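Print this page | E-mail this page
Shares: 14 | Comments: 2

Operators wanted: help us collect examples for a two-armed robot (Cloltport, part-time)

Project Poto is looking for six people to join our collection room in Cloltport, starting in August. You'd be steering a pair of robot arms through everyday handling jobs, again and again, so that a learning system has plenty of good examples to work from. It's patient, hands-on work, and we think it's some of the most interesting part-time work going in town!

You don't need a degree, and you don't need to have touched a robot before. Our present operators came to us from a bakery, a sewing workshop and a school kitchen, and all of them were recording usable examples by the end of training.

What the work is like

Each task comes to you as a short written card. The one we're busiest with at the moment is called "box and tray": open a lidded storage box, move red blocks between the box and a blue tray, and leave everything tidy enough for the next go. You guide both arms, and the system stores the camera pictures along with every movement you make. 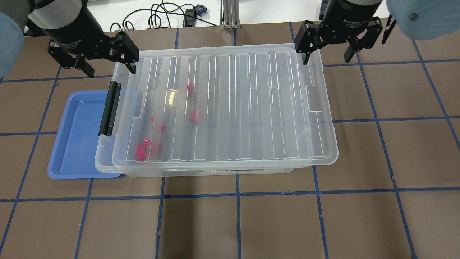
Lids are where most new operators slow down, and we'd like you to enjoy that a bit. A person opens a box without a thought, but with grippers you have to decide which side to go for, how far to open the fingers and what the other arm should be doing meanwhile. On a clear box with a ridged lid and a carrying handle standing up at the end, there are several sensible ways to begin, and we want examples of all of them. The blocks get moved about between goes too, so you won't be repeating one fixed pattern all afternoon. If you fumble a grasp and recover it well, keep going. Those recordings are useful to us and we keep them.

Sessions last two hours, with a proper break in the middle. Most people do one in the morning and, if they fancy it, a second after lunch. We start at 9.30 am and the room closes at 5 pm.

In a normal session you would:

- read the task card and set out the objects to match it
- record your examples, marking each one as good, recovered or spoiled
- write a line or two on anything odd (a slipping block, a lid that sticks, an arm that feels sluggish)
- swap stations with your partner at the break
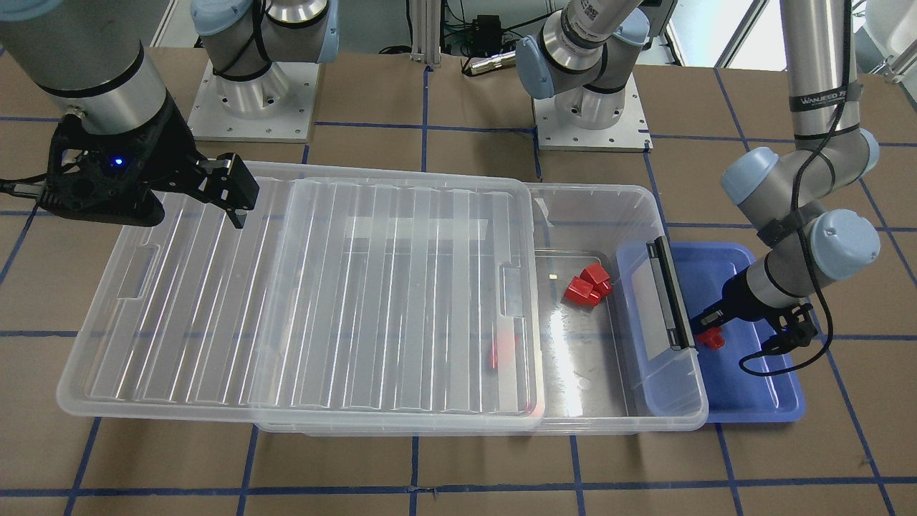

Marking your own work takes some judgement, and we'll go through plenty of old recordings together in training so that you get a feel for it. A spoiled example marked as spoiled does no harm at all. One marked as good can take us a long while to find, so please be frank with us and with yourself. There is no bonus for speed and no table of who recorded the most.

Who we'd like to hear from

Steady, curious people who like getting a small thing right. It helps if you:

- can concentrate on fiddly work for a stretch and then properly stop
- are happy to ask when a card isn't clear
- can judge depth reasonably well on a screen (glasses are fine)
- write plain, readable notes

Left-handed applicants are very welcome. We'd love a wider mix of habits in the collection, and people who lead with the left often plan a two-handed job quite differently.

You must be 18 or over. The stations can be set up for sitting or standing, and the room is step-free from the street.

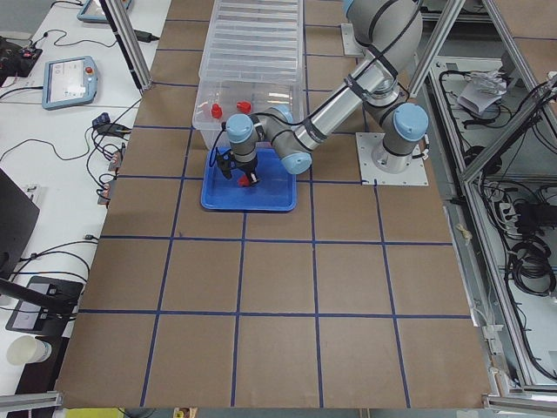

Training and pay

Training takes nearly a week and is paid at the full hourly rate. You'll begin with one arm and a single block, move on to both arms, and only then start on lids. Emergency stops are covered on the first morning, before you steer anything.

Hours are agreed a month ahead. We can pay travel from Gerndale and Mangundap, where several of our operators live, and if enough people apply from either we'll look at shared lifts. The hourly rate and the full terms are in the information pack, which we'll send to anyone who asks.

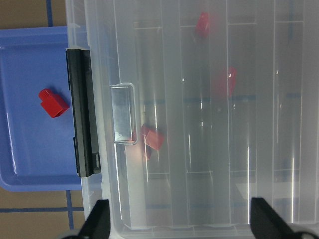
"Box and tray" seen from one of the wrist cameras, with one block in the tray.

How to apply

Send us a short letter, one page at most, about something you do well with your hands. Pastry, bicycles, knitting, model boats, anything you like. Tell us which part of it took you longest to learn, and which mornings or afternoons you could work. A CV is welcome but you can leave it out.

We'll invite people in for a trial hour at the arms, and you're welcome to bring a friend to watch. Letters can be handed in at the Project Poto desk in Cloltport or sent with the e-mail link on this page. Please say in your letter if you'd need anything changed at the station to work comfortably, and we'll have it ready for your visit.

Print this page | E-mail this page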